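Open day at Romeck, December

Got back a little after six and want to get this down before I lose it.

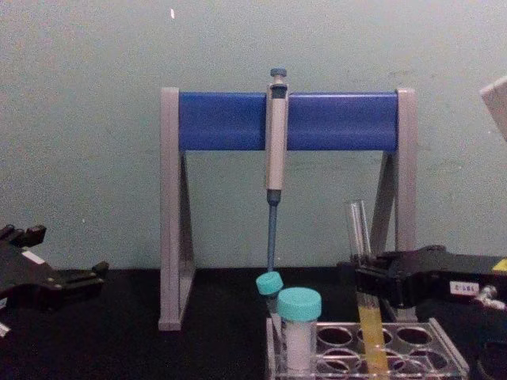 The drive was 28 miles and I was early, so I sat in the car and ate my sandwich. They gave out visitor badges at the front desk and split us into groups of 4. Mine was two people from a water testing lab, a retired chemistry teacher and me. The woman leading us worked in the automation group and talked fast.

First stop was a short talk in the cafeteria. Romeck has been working with Zodent on bench automation for two years. Zodent makes the control software and Romeck does the testing. The slides were hard to read from the back. Coffee was fine.

After that we went to the bench room, the part I had come for. They had two black grippers working at an ordinary black bench, with a pipette hanging on a stand and a clear rack for the tubes. I liked that none of it was special equipment. The stand is the same type we have at work, with the bar across the top. The task was tube handling. One of the tubes was glass with yellow liquid in it, and the right gripper had it closed in its fingers with the bottom end down in the rack. I asked what the liquid was and she said water with food coloring, and that they use it for all the visitor days.

It was slow. I timed one full run on my phone and got 223 seconds. I could do the same thing in well under a minute, and I said so. She agreed and said speed was not what they were working on this year. They want it to do the same run overnight without anyone in the building. Last month it did 26 runs in a row before a person had to step in. The one that stopped it was a cap that had gone on crooked.

The chemistry teacher wanted to know what happens if it drops a glass tube. She said it stops, and someone comes in the morning with a dustpan. He wrote that down.

We were allowed to stay by the bench for a while. I watched the fingers more than anything else. I had expected something softer for glass. She said they tried rubber pads from Vieira and went back to the plain ones when the pads started to peel. I should tell them at work, we have a drawer full of those pads.

Last was a room with a Zodix plate reader and an arm that loads it. I had seen that one before at a trade show so I didn't take notes. The water testing people asked a lot of questions about price and got no number, only a form to fill in. I took a form too.

Things to follow up on:
Ask if the software will run with our older pipettes.
Find out how much bench space it needs. I forgot to measure and ours is narrow.
Send the form back before the end of the month.

I don't think we would buy one next year. The sample counts are too low and most of our work changes from week to week. For the winter batch it might make sense, when it is the same tubes over and over.

Rain on the way home and slow traffic by the bridge. Left my badge on by mistake, so I have to mail it back.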